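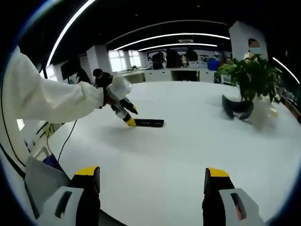 MINUTES OF THE WORKING GROUP ON HOUSEHOLD AND SHOP-FLOOR TASKS

Held in the second-floor meeting room, Urkgate, December, 2.00 p.m.

Present: the Chair; the Secretary; the Technical Lead; two members for Jillar; one member for Zumham; the observer from Šimkus.
Apologies: the member for Training and Safety.

1. Minutes of the previous meeting
The minutes were approved with one correction. Under item 4, "folding" should read "folding and stacking".

2. Matters arising
The revised task list had been sent to all members. Zumham had asked for shelf refilling to be added and this was agreed.

3. Report on table clearing
The Technical Lead reported on the work with hand-held grippers, in which a person carries out the chore and the recording is used to teach the machine. The present exercise is the picking up and moving of small articles on a white table. Flat, dark articles and soft bags remain on the list, as does work close to a potted plant.

The collection now stands at 296 recordings of table clearing, of which 187 have been checked. The member for Zumham asked whether the remainder could be checked before the next trial. The Technical Lead thought this likely if a second checker could be found.

4. Results of the machine trial
The arm was set 31 clearing tasks without help. It finished most of those with rigid articles but did poorly with bags, which it tended to drag. Thin articles lying flat were picked up slowly and sometimes on a second attempt.

A member for Jillar said that a shop assistant would clear the same table in a fraction of the time and that the group should say so plainly in its report. The Chair agreed. The Zumham member held that speed mattered less after closing hours, when a counter could be cleared overnight. Both views are to be recorded in the report.

5. Whether household use can be recommended
Members discussed the draft statement. It was resolved that the group does not at present recommend unattended use in the home. Attended use for simple clearing may be considered again after the next trial.

The observer from Šimkus asked that washing-up be kept outside the statement, no trial having been held. Agreed.

6. Actions
Technical Lead: to arrange checking of the outstanding recordings.
Jillar: to supply 3 further types of bag for the trial.
Secretary: to circulate the amended statement.

7. Any other business
The booking of the meeting room was queried. The Secretary will confirm it with the Urkgate office.

The meeting closed at 3.40 p.m.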